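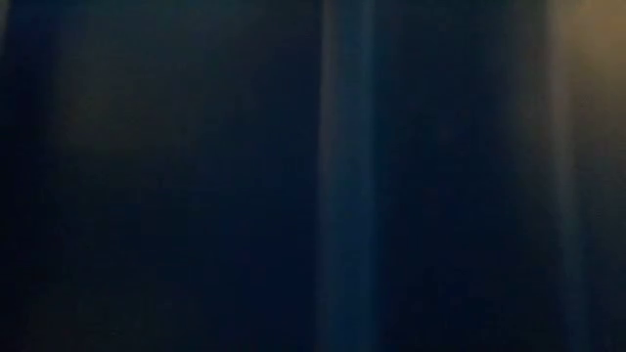 Le parcours de fresques Grinholm revient en février pour une septième édition, et il change d'échelle : 57 murs répartis entre l'ancien quartier des tanneries, les quais et, pour la première fois, les hauteurs de Trumach. Le thème retenu cette année, « Bleu de nuit », a été proposé par les habitants lors des ateliers de l'automne, et il a tout de suite enthousiasmé les artistes ! La gamme de départ tient dans le visuel de tête, un bleu marine presque noir, sans contour net, traversé de haut en bas par une bande verticale d'un bleu acier plus pâle. À chacun ensuite de s'en emparer, de l'éclaircir, de la contredire avec un orange ou un rose si le mur le demande.

Des murs qu'on ne regardait plus

L'association Fuddale, organisatrice du parcours depuis ses débuts, a reçu 336 candidatures pour cette édition, un record. Le jury en a retenu 98, en solo ou en collectif, avec une belle place faite aux pochoiristes, aux calligraphes et à plusieurs peintres en lettres venus de l'enseigne traditionnelle. Certains duos se sont formés pour l'occasion et ne s'étaient jamais rencontrés avant la visite de repérage.

Les pignons des immeubles de la rue des Corroyeurs accueilleront les plus grands formats, jusqu'à six étages. Sur les quais, les interventions seront plus discrètes : piles de pont, portes de garage, coffrets électriques, bas de murs que l'on découvre en se penchant un peu. Trumach, de son côté, ouvre le long mur de soutènement de la montée des Écoles, où douze équipes peindront côte à côte, sans séparation entre les œuvres. Comment les images vont-elles se rejoindre ? Les équipes ont échangé des croquis tout l'hiver et nous avons hâte de découvrir les raccords !

L'usine Csonka ouvre ses portes

Autre nouveauté très attendue, la halle principale de l'ancienne usine Csonka devient le quartier général du festival. On y trouvera une exposition d'esquisses préparatoires, une librairie consacrée à l'art mural, une buvette et un grand atelier où le public pourra s'essayer à la bombe, au rouleau et à la découpe de pochoirs. Les séances sont gratuites, le matériel est fourni (prévoyez quand même de vieux vêtements) et les enfants sont accueillis à partir de 7 ans, accompagnés d'un adulte.

Le jeudi soir, à 19 h, la halle accueillera une projection de courts métrages sur la peinture murale, suivie d'une discussion avec les artistes présents. Entrée libre dans la limite des places disponibles.

Suivre les artistes au travail

Toutes les fresques seront peintes en public, de 10 h à 17 h, avec des horaires adaptés à la lumière et à la météo. Des visites guidées à pied partiront chaque jour de l'usine Csonka à 11 h et à 14 h 30. Un itinéraire accessible aux fauteuils roulants et aux poussettes a été tracé sur les quais, et une navette reliera la halle à Trumach pendant toute la durée du festival.

Le plan du parcours sera disponible à l'accueil de la halle et chez les commerçants partenaires. Les œuvres resteront visibles après le festival, à l'exception de celles de la montée des Écoles, repeintes à chaque nouvelle édition.

Informations pratiques
Parcours de fresques Grinholm, 7e édition, en février
Accueil : usine Csonka, halle principale
Accès libre et gratuit à l'ensemble du parcours
Visites guidées et ateliers : inscription sur place, le jour même

Contact presse : association Fuddale, service communication. Dossier de presse, visuels et demandes d'accréditation sur simple demande.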